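Kimard Club Three: a bat for people who score 14

I bat at eight for Brivthorpe seconds, a position given to those who can't quite bowl and have their own car. In February my old bat, which had been more glue than willow for two seasons, parted at the splice during a throwdown, and the blade went further than the ball. So I needed a new one, and I had $421 of birthday money and guilt to spend on it.

The Kimard Club Three costs $507. You'll have spotted the problem. I sold a set of golf clubs.

What you get is a short-handled English willow bat of the usual size, with a full face and a swell that sits fairly low. The shop lists it as grade three, meaning the willow is allowed to have a few blemishes and so are you. Mine has a brown streak near one edge that the more expensive bats are not permitted to have. I have become fond of it. There is a paragraph on the label about "explosive intent," and I would like to know whose.

Pickup is the best thing about it. It feels a good deal lighter than the number on the sticker, and I found myself getting into position for the pull shot in time to play it, a new sensation, and to be caught at deep square leg, a familiar one. The balance suits a player who stays low and pushes through the line. If you stand tall and hit through point off the back foot, you may want something with the weight higher up, and you may also want to play for a better team.

The grip is poor. It's a chevron pattern in a thin, shiny rubber that twists when your gloves get damp, and by the third net it had started creeping down the handle like a sock in a boot. I replaced it with a plain one from the bottom of my bag and the bat improved at once. At this price I shouldn't have had to.

Then there's the knocking in. Kimard says the bat is "match ready." The leaflet tucked inside the cover recommends 3000 taps with a mallet before facing a new ball. I don't know how the two departments get along. I did mine in the garage over several evenings, starting gently on the face and working out to the edges, and my neighbors now nod to me in a different way. Two light coats of raw linseed oil first, left flat overnight, and nothing on the splice. Don't skip the toe. A friend of a friend always skips the toe, and every summer there he is, shopping.

For comparison I borrowed a Sobczak Meridian from our opener, who made me sign for it. It's the better bat, with a middle that seems to run from the sticker to somewhere near Toltau, and mis-hits off the bottom still trickle past the bowler. It also costs enough more that I played every ball as if it were somebody else's furniture. With the Club Three the good area is smaller and you know at once when you've missed it. Your wrists are told in writing.

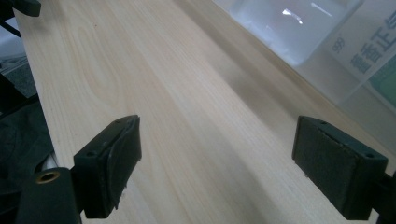 Straight, fine grain on a pale board.

Which brings me to grain, the subject on which club cricketers are most boring. Received wisdom says that lots of tight, straight lines make a bat that plays well early and tires sooner, and that fewer, wider ones take longer to come good and last. My Club Three is on the wide side. It was a plank for the first four nets and then, one evening, it wasn't, and a drive past extra cover made a noise that caused people on the next pitch to look up. I have been trying to make it happen again.

In matches so far it has faced 103 balls, most of them bowled by teenagers. There is a little surface cracking on the face, all of it normal, and one seam mark on the outside edge from a delivery I'm told was very good. No lifting, no soft spots. The toe guard was glued on properly and has stayed there. The cover supplied with it has a zipper that gave up in the second week.

Would I buy it again? Yes, if it were under $421, with a decent grip. At full price you're close enough to the cheaper end of the serious bats that you should go and pick up a few in a shop, and be rude about all of them, before you settle. My average is up by three, thanks mainly to a not out in the rain.

Good: pickup, toe guard, the one drive
Bad: grip, cover, leaflet
Score: seven out of ten, caught deep square leg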